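Gusix Vumier Satin Lipstick

Our best-loved formula is back in 32 shades, and we could not be happier with how this batch came out! Vumier glides on like a balm, sets to a soft satin in a minute or so, and stays comfortable through coffee, lunch and a long phone call. 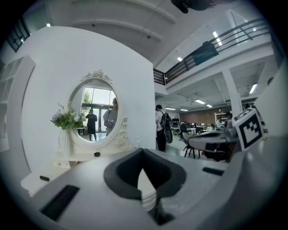 The color range runs from barely-there pinks to a deep plum called Trurkden, which sold out in July and is finally in stock again. If you usually shy away from dark shades, try it dabbed on with a fingertip first (it sheers out beautifully).

Shade cards: 2 per order, free
Reviews so far: 624
Finish: satin
Scent: light vanilla
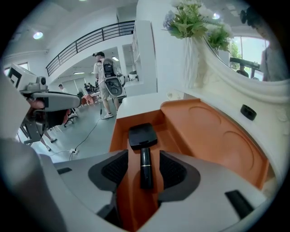 Storage is easy. Keep your lipstick capped, out of direct sun and away from the radiator, and it will hold its shape for a good long while. A vanity tray like the orange one set into a white countertop is a lovely home for it, and you can spot your shade quickly in the morning. Going away? Pop it in the Haddadin zip pouch, sold separately.

Refills fit every Vumier case, old or new, so hang on to yours!

Page updated 10 September 2020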